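February 2018

Work table, back wall. Notes on the new layout

The table is finally where I wanted it! Two days of shoving, shimming and muttering, and we've got one long work surface against the white wall in place of the old L that ate up the corner. Writing down how it went while I still remember, partly for whoever has to move it again in July when the floor gets redone.

The setup is two surfaces butted together. The yellower top goes at the back, against the wall, and the pinker one goes in front. I did try them the other way around first and hated it. With the rounded end on the right you can come around that side with your arms full and not catch a hip on a corner, and I have caught a hip on that corner plenty.

Leveling took all of Monday morning. The front top came out a hair low on the left, so I packed the legs with the thin shims from the Guren box and checked with the long level, then with a marble, then with the level again. The marble is more fun and just as picky. The seam is now tight enough that a sheet of copy paper drags when you try to push it down the gap. A business card won't go in at all. I'm very pleased with that seam!

Length at the back is 227 cm, measured twice. Height is 90 cm to the top, up from the old one, and what a difference for standing jobs. I cut cardboard blanks for the Prudia cartons for a whole afternoon and my back didn't say a word. The Van Damme sheets are 100 cm on the long side and lie flat along the wall with space left over for the ruler and the knife, so no more cutting with half the sheet hanging off into the air.

Things I'd still like to fix:

Cardboard leaning on the wall slides when the table gets bumped. Try a strip of rubber matting along the back edge, the ribbed kind if there's any left on the roll.

Tape for the seam, yes or no? Crumbs and cardboard dust will get in there sooner or later. I lean toward no tape, brush it out on Fridays. Tape leaves gum, and the pale top shows everything.

Lighting is lovely in the morning and flat by four. Try the clamp lamp on the right end.

Wipe-down: plain water and a drop of dish soap, wrung-out cloth. The Gidero spray left streaks on the test patch at the back left, so please keep it off both tops until I've had another go with it diluted. The streaks came off with warm water and some elbow grease, no harm done. 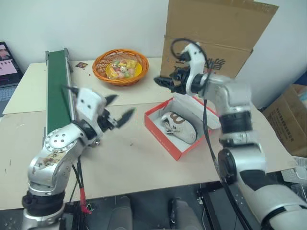
Both tops in place along the wall, seam running sideways, rounded end at the right.

Pencil marks for the leg positions are on the floor, 2 per leg, so if it drifts you can nudge it back. Please don't mop them off!

Next up: matting, then cut a full batch of blanks and see how the height feels after a long day. If anyone shorter than me finds it too tall, write it below and I'll dig out the platform board.

Leftover shims are back in the Guren box, second shelf.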